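Progress report no. 2, equipment planning for guest room service
Prepared by Welington Bragança for the Guerra fund
Saturday, October 10, 2020

Dear colleagues,

I write to report where we are with the plan to buy equipment for the Guerra guest house, and to ask your agreement on two points at the end. The first report, in May, was mainly about the choice between leasing and buying. This one is about what we should buy, how many, and what we must keep in reserve.

As you remember, the house has 30 rooms and the grant allows us to plan for 4 two-armed units. In the first report I proposed to order all of them together. After working with the unit from Prirkach in a furnished bedroom I want to change this proposal, and I explain why below.

Waste bins are the first task on our list. It is a small task for a person, but it decides many things in the budget: the type of gripper, the reach of the arms, and how much free floor we need beside the bed. The bag is soft and it folds in a different way each time. One gripper takes the bag near the rim of the bin, and the other arm must have space to come in without touching the furniture.
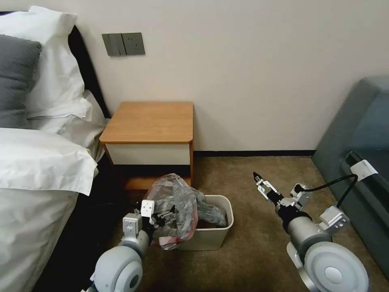

Photo: Guerra project / W. Bragança

The grippers in our quotation are the standard metal fingers. Prirkach also offers a softer finger pad as an option, at 152 per set. I did not include it in the first budget. Now I think we should have one set for each unit, and one more set in the store. The pads are a wearing part and the delivery time from Skotitz, who makes them, is not short.

Floor space is the second matter. Our rooms are not all the same. In the rooms on the garden side there is an armchair close to the nightstand, and the base of the machine has to stand between the chair and the bed. I measured these rooms again in September. In most of them the unit can pass, but in the corner rooms the chair must be moved to the other wall. This costs nothing except the work of one morning, and I have put it in the plan for the same week as the delivery.

Cables are a smaller worry. The supplier leaves a loop of cable at each forearm so that the wrist can turn. I asked for a written price for a protective sleeve and received it: 229 for one unit, with fitting. I would like to wait with this item until we know if the cables really catch on anything.

For the bin itself we have two ways of working. Either the bag is pulled out and the bin stays on the floor, or the bin is held from both sides with the two grippers. The second way needs both arms free, and so the machine cannot carry the fresh bags in one hand. For this reason I added a small side tray to the list of accessories. Fatodar can supply the tray, and they agreed to take it back if the size is wrong.

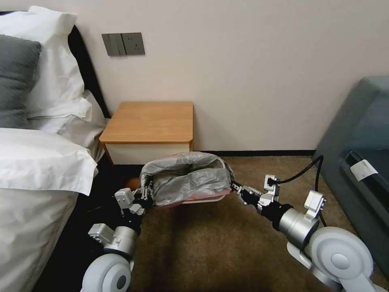
Sebastião Macedo wrote to me, after reading the draft of this report, that he would not sign for more than one unit this year. In his opinion the money for spare parts and training is too thin, and a second machine standing in a corridor without a trained person does not help anybody. He also asked that the service contract be paid by quarter and not in advance.

I agree with him on the contract. On the number of units I would go a little further and order two, because the transport is charged per shipment and the second one travels for almost the same price. But I accept that training must come first — we have only one person who can now start and stop the machine safely, and that person is me.

The spending until now is inside the approved amount. The only cost we did not expect was the ramp at the service door, roughly one third of the small works line. It is finished and paid.

Points where I ask your decision:

1. To order two units now and to postpone the other two until the next budget year.
2. To move the money for the cable sleeves to the line for gripper pads and trays.

The offer from Prirkach stays open until the end of the month. If I have your answer before that, I can confirm the order with the present prices. The updated cost table is going to you separately, as the old one had a wrong sum in the transport column, for which I apologize.

With kind regards,
Welington Bragança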